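Laundry Corners in Shared Student Flats
Project report, Home and Living Studies, second year
Group: Leidy Salazar, Si-woo Sung, Noémie Desjardins
Tutor: Leonora Tiongson
May 2022

Our project looked at where people in shared flats keep the things they need for washing clothes. We sent a short form to residents of the Durside and Jarman buildings and got 88 replies. After that we visited the people who had agreed to it and made notes on a plain sheet, one per flat.

Most replies said the same thing. There is no cupboard near the machine, so the powder and anything else without a place ends up on top of it or on the floor beside it. In 45 replies the top of the machine was given as the main storage place.
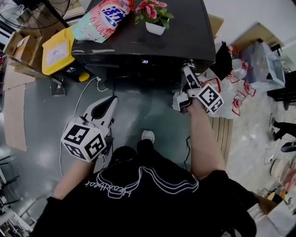
Storage on top of the machine was the part we spent most time on. Si-woo wanted to put up a shelf in every flat, but the tenancy rules do not allow drilling, so we looked at what could be done without one. A bag of detergent takes up little room if it stands at the back corner, and a plant in a square pot can share the top with it, as with the pink-flowered one here. The floor is harder. Flattened cardboard and plastic packaging build up at the sides — people said they were keeping them for moving out in September.

We suggest one lidded box per flat for the small things, and a fixed day for taking cardboard down. Leidy has written this up as a one-page sheet for new residents. The form and the blank visit sheet are in Appendix B.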